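Dauda bench notebook: house rules for two-arm work, second pass
08/12/2019
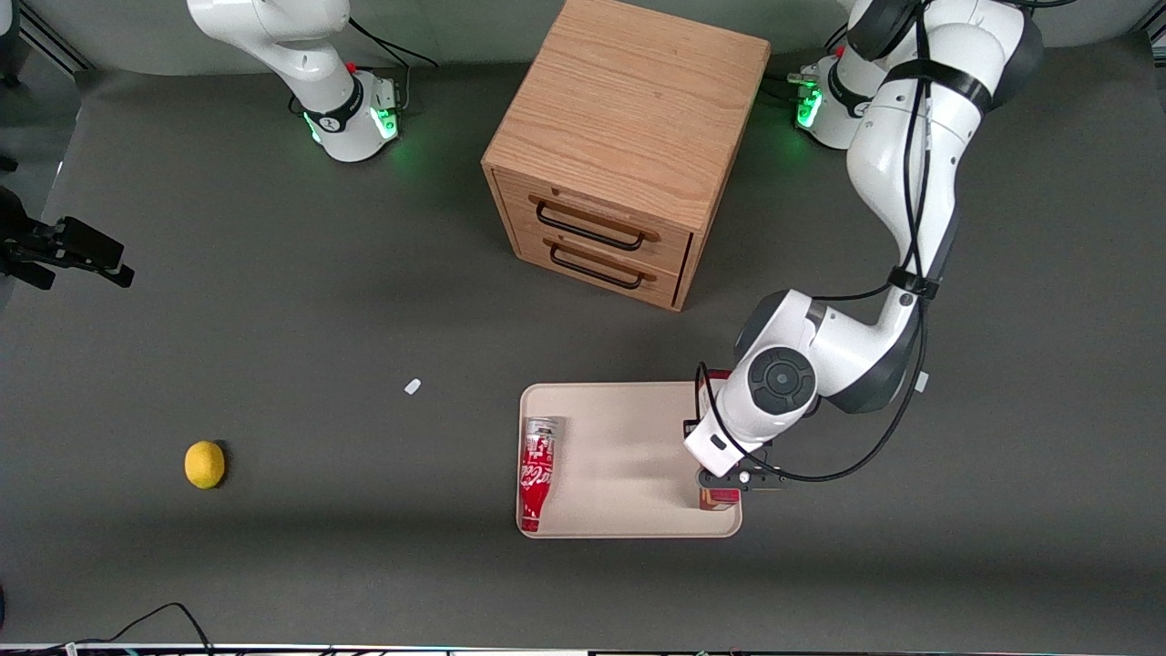
Filiria Jillholm
Bench lead, Dauda cell

Really pleased with how the rules are shaping up! We got the list down from 19 to something that fits on one page, and I think people will read it now. Writing it down before I forget the reasoning.

Cable slack. Straps on the thick segment and again at the middle joint, then a free loop to the wrist. The loop has to be big enough for full wrist roll, but it also hangs near the tray, so from now on we roll the wrist both ways at 30 percent speed before any task run. Watch the loop, not the gripper.

Base lights. Both green before anyone calls "ready." Say it out loud — I know it feels silly.

Cabinet. Both drawers closed at reset, cabinet turned diagonally with the fronts toward the lower left. I want tape corners on the table for this. The Bamus bench has had them since November and their resets are so much quicker.

Tray and small stuff. Red items go in the tray, the yellow one stays out on the table. Tiny pieces like the white one left of the tray need a line on the reset sheet too, otherwise they wander between runs and we argue over it.

Near edge. Thin cable still arches up onto the table there. Proposed rule: no cable inside the reach of either arm unless it belongs to that arm. Needs a clip, maybe 3.

Speed cap stays at up to 70 percent with both arms live. I'd love to raise it, but first the stop drill, every operator, both sides of the table.

To do: print the page, tape corners, order clips.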